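When a robot drops the ball

Robots that work with their hands have to hold things. It sounds easy, but holding is one of the jobs that robots get wrong most often. This page is about a robot arm in a workshop in Plilarthorpe that kept dropping a yellow ball, and how the people there found the fault.

What the arm was meant to do

The workshop belongs to a small firm called Navum, which tests robot arms before they are used in other places. One June, the arm was given a simple task. It had to reach down to a table, close its fingers round a ball, lift it up, move it across and put it down gently. Then it had to do the same thing again, 200 times in all.

Why so many times? If you catch a ball once, you might just have been lucky. If you catch it 200 times, people can trust you to do it. Engineers think about robots in the same way.

The robot does not have a hand like yours. It has a gripper, which is a tool with fingers that open and shut. The fingers move towards each other in a straight line, a bit like the jaws of a vice.

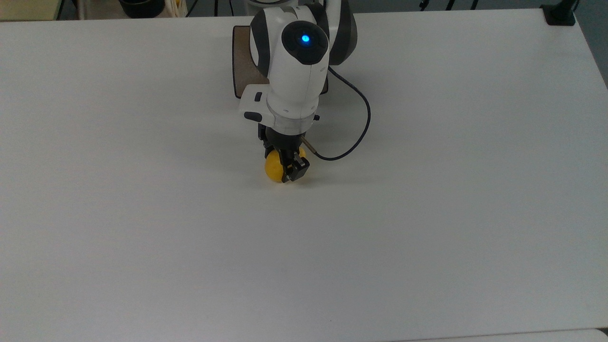
The gripper with its fingers closed round the ball.

What went wrong

For the first 119 lifts, everything was fine. On the next one, the ball slipped out and rolled off the table. The arm did not stop. It carried on across the table with nothing in its fingers, opened them, and went back for another ball that was not there.

A person would notice straight away. You have skin all over your fingers that tells you when something is touching them, and you can feel an object start to slide. Many robots cannot feel at all. They follow their instructions, and unless one of those instructions says "check that you are still holding the ball", they never check.

Bleddyn Vaughan, the engineer in charge of the test, pressed the stop button and put the ball back. The arm dropped it again four lifts later, and then again after that.

Finding the fault

When a machine goes wrong, it is tempting to change lots of things at once and hope that one of them helps. The trouble is that you will not know which change worked. Bleddyn changed one thing at a time.

First he tried a new ball. The arm still dropped it.

Next he cleaned the tips of the fingers. Dust can make them slippery, in the same way that a dusty floor is slippery in socks. This helped a little, but the ball still fell now and then.

Then he looked at how hard the gripper was squeezing. Navum uses a number to set this. It should have been 66, and someone had typed in 60 by mistake. With clean fingers and a new ball, 60 was just enough. Once the fingers got dusty, it was too weak.

So there were really two faults, and they only caused trouble when they came together — the dusty fingers and the wrong number. Faults like this are hard to find, as each one looks harmless by itself.

Why not just squeeze as hard as possible?

You may be wondering why the gripper isn't set to its strongest squeeze all the time. Think about picking up an egg, or a ripe tomato. Too little grip and it falls. Too much and you have a mess to clean up. A strong grip can also hurt somebody if their fingers get in the way.

What they changed

The number was put right, and the fingers are now wiped at the start of every test. The arm was also given a new instruction. After each lift it checks how far its fingers have closed. If they have closed all the way, there can't be a ball between them, and the arm stops and waits for a person.

The test was started again from the beginning. The arm reached 200 with no drops.

Staying safe near a robot arm

A dropped ball does no harm, but a dropped tool or a heavy box could. If you ever visit a place with a robot arm:

Stay behind the line or barrier.
Never reach in to pick up something it has dropped, even if the arm looks still. It may only be waiting to move again.
Tell a grown-up who works there, and let them stop the machine first.

Words to know

Gripper: the part of a robot that holds things.
Fault: something in a machine that is not working as it should.
Engineer: a person who designs, builds or mends machines.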